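Two grippers, one pile of shirts

Seraina Auer has spent most of the past year deciding how a pair of small table-top arms should take hold of cloth. Her bench at Metadero, the Plondau firm that builds sorting equipment for laundries, holds two of them on a shared rail, and the fingers on both have been changed more often than she would like. We spoke to her and to her colleague Quang Bùi, who wrote the control software, about how the comparison is run and what it has shown.

The starting point was a complaint from a customer in Zallen. Rigid parallel jaws with flat pads handled towels well but failed on thin shirts, either closing on air or picking up two layers together. "A towel forgives you," Auer says. "A shirt has one layer you want and another a millimetre below it, and a flat pad cannot tell you which it has."

The team now compares flat pads with triangular fingers built as open frames. The triangle gives a narrow tip that can be pushed under a fold, and the frame bends slightly under load. Auer is cautious about the second property. "People like the bending because it looks clever. For cloth, the shape of the tip matters more. We tested a stiff version with the same outline and the difference was small."

A test run consists of 50 picks from a folded stack and 50 from a garment dropped on the table. The two are scored separately. Across 800 picks from stacks, the pointed fingers took a single garment in all but 27 cases. Bùi points out that the figure hides an uneven spread. "Most of those misses came from one type of shirt with a slippery finish. If you leave it out, you have a very good gripper and a dishonest report."

Dropped garments are harder. The fingers rarely fail to get a hold, but where they hold is largely a matter of chance, and a shirt lifted by the middle of its back has to be put down and taken again. Auer counts a second grasp as a failure. Bùi would prefer to count it as a delay, and the two have not settled the point. For the present the log has a column for each.

Cameras have taken up as much time as fingers. The first arrangement relied on a single fixed view of the table, which was adequate until an arm moved over the cloth and hid it. A small camera at the wrist solved that and brought other difficulties. It adds weight at the worst place on the arm, and its cable must follow every turn of the last joint. Bùi lost several days to a connector that worked loose only when the wrist was rotated fully. He now leaves a generous loop at each joint and checks it before every run.

Dark cloth remains the weak point. "Black on black is poor," he says. "The fingers are black, the garment is black, and the creases give you very little contrast. We printed a pair of fingers in pale grey and the detection improved at once. Then they got dirty."

On controllers, the choice was between driving each joint to a set position and limiting the current as well. Position control alone was simpler, but it pressed too hard into a stack whose height had been guessed wrongly. With the current limited, the arm comes down, meets the cloth and stops. The setting Bùi uses is 885 on the scale of his own software, and he arrived at it by trial. "I would like to give you a derivation," he says. "There isn't one. Lower than that and the shoulder sags when the arm is stretched out."

Auer's next comparison, planned for June, will put a different finger on each arm and have one hold down the stack while the other lifts. She expects the flat pads to do better at holding than they ever did at picking. The timing of the two arms will need work first, as they share the middle of the table and at present one waits for the other to clear it.

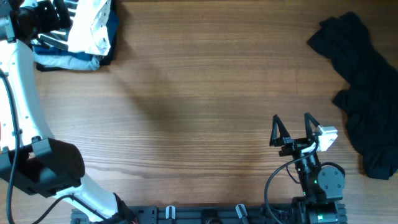 Bùi intends to shorten that wait by dividing the table into zones, with a lock on the central one. Auer has asked him to leave the present version running alongside it until both have been through the same set of shirts.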